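Inicio | Programa | Apuntes | Prácticas | Contacto

Turismo de naturaleza. Tema 4: capacidad de carga en senderos

La capacidad de carga es el número de visitantes que un espacio admite sin que se deterioren el medio ni la visita. Se distinguen la física, la real y la de manejo. En clase trabajamos con el sendero de Julard, que en octubre recibió 3,000 personas.
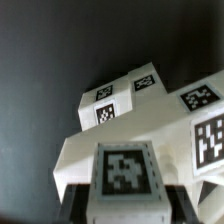

La carga física depende de la superficie útil y del tiempo de recorrido. Para el tramo Julard-Zeman se toman grupos de 30 personas como máximo y 40 minutos por trayecto. La real aplica factores de corrección: pendiente, erosión, lluvia, cría de aves.
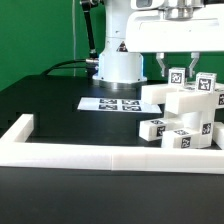
La de manejo añade personal, señalización y presupuesto. Suele ser la más baja de todas. Comparar con el caso del mirador de Simberg (lectura obligatoria).

Entrega del ejercicio de Ustix: Nov 5, 2020.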